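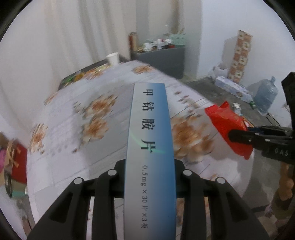
Medicine box held upright between the fingers, flowered tablecloth, second gripper over by the red bag.

June, half past four, kettle on

Writing this up while it's fresh, because last time I left it until the next morning and Kwok-wai had to remind me what half my own scribbles meant. This is for the handheld set we are putting together for the student project, the one we've all ended up calling Miser on account of how little data it is supposed to need. We shall see about that! The idea, for anyone joining us after the break, is that the students do the tidying-up tasks themselves with a gripper in each hand, and the arm learns from what they did.

Box work this afternoon. I wanted something tall and thin, as the team has got rather comfortable with cups and bags and the competition list has a whole section on small cartons. The medicine box (甲钴胺片, the 0.5mg one) is a lovely awkward shape for this. It is narrow enough that you have to think about which way round you want it before you close on it, and there is a good big label down the face, so when we play the clips back we can tell at once whether it has gone in upside down. I'd like more objects with writing that large, please, if anyone has them in a cupboard at home.

Things I want to remember about the grip. Come in from above and slowly, keep the box between the two pairs of fingers, and don't squeeze any more than you need to. Cardboard forgives you once or twice and then it starts to bow, and after that every clip with that box looks a little different from the ones before it. I have put a pencil tick on the list for each box as it gets tired — two ticks and it goes in the recycling.

Target for the term is still 3,000 clips, which sounded a great many in the planning meeting and sounds even more now. We stand at 900 that I would be happy to show anybody. From this session I kept 29 and threw out the rest, mostly for hurrying at the end, letting go before the box was properly down. That's my fault as much as theirs, I was calling out the next one too soon.

Glare: there's a faint green streak across the label in the clip I checked, near the last character. It doesn't stop you reading anything, but I would like to try the same grasp with the box turned a touch and compare. Kwok-wai Chang thinks the training won't care one bit. He may well be right, he usually is about that end of things, but it costs us only a few minutes and I'd rather know.

The patterned cloth stays, by the way. There was some talk of going back to the plain one, and I do understand why, but the Vallano round is run in a room got up like somebody's home and the arm had better get used to flowers. Same goes for the snacks and the paper cup on the table. Leave them be, and shift them a bit between sets.

For next time:

Charge both grippers the night before, not over lunch.
Three people to a table at most, one of them doing nothing but keeping the log.
Ask Mak whether the spare finger pads have come.
Name the clips the Parora way, object first and then the hand, and please no spaces.
Try the box lying flat as well as standing. I suspect flat is much harder, and I'd like the younger ones to have a go at it before I say so.

Kettle has boiled. I'll copy the clips over after my tea and put the log sheet back in the blue folder.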